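Berkcombe two-slot toaster, long model: my review after 7 months
by Mojtaba Zarei
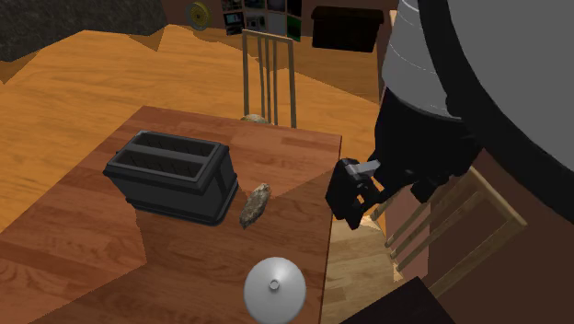
Black toaster with two long slots, on a wooden table (computer rendering).

I bought the Berkcombe in November, when I moved to Gralturstead and had to buy everything for the kitchen again. My old toaster was a Prendergast with short slots, and I was always cutting my bread to fit it. I bake my own sourdough, so the slices are wide and not very regular. For this reason I wanted long slots and I did not care much about anything else.

The bread goes in without a fight. A slice from the middle of a big loaf fits lying on its side, and two small ones fit next to each other. Thick slices are also fine, up to the point where you would call them a piece of cake.

Browning is good but not perfect. On setting 3 my bread comes out light gold in the center and a little pale on the ends. On setting 4 the ends are right and the center is darker than I like. I now use 3 and then push the lever again for a short time. With frozen bread I have no complaint, the defrost button does what it says.

The cord is my biggest problem. It is too short for my counter, and I had to move the kettle to the other side of the sink – my wife Elaheh is still not happy with this. The crumb tray slides out easily, but it has a sharp corner, so please be careful when you wash it.

The noise when the toast comes up is quite loud. If somebody is sleeping in the next room at 6 in the morning, they will know that you are having breakfast.

Would I buy it again? For home-baked bread, yes. If you eat only bread from the supermarket, a cheaper one with short slots will do the same job and leave you more space.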